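Tempo de leitura: 1 min

Tallasska abre sala permanente dedicada ao cubo de Rubik

O centro lúdico Tallasska abriu uma sala permanente para a prática do cubo de Rubik, com 22 lugares sentados e acesso livre mediante inscrição. O espaço ocupa a antiga biblioteca do edifício Corgate, desativada em dezembro.

O acervo inicial é de 104 cubos, adquiridos em dois lotes. Cada exemplar passa por limpeza, lubrificação do núcleo e regulação da tensão das molas antes de entrar em circulação. Os autocolantes com desgaste são substituídos no local.
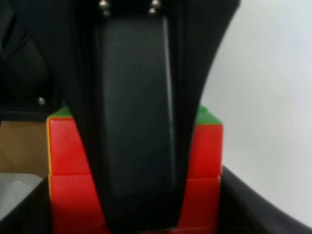
Cubo de Rubik com face vermelha e topo verde.

Segundo a coordenadora técnica, Kinga Erdős, a regulação segue um único padrão para todos os cubos. "Quem treina com uma tensão e compete com outra perde tempo nas primeiras rotações", afirma. O empréstimo domiciliário tem prazo de 10 dias, renovável uma vez.

A sala recebeu 428 inscrições na fase preliminar. As sessões para principiantes usam o método de camadas; o nível avançado começa depois de concluída a primeira turma. O regulamento pode ser consultado na receção.

Comentários (3)

rmatos: Também vão ter cubos 4x4 ou só o clássico?

Lena_P: Inscrevi o meu filho e ainda não recebi confirmação. É normal?

dfonseca: Molas demasiado soltas também dão problemas, o cubo salta nos cantos.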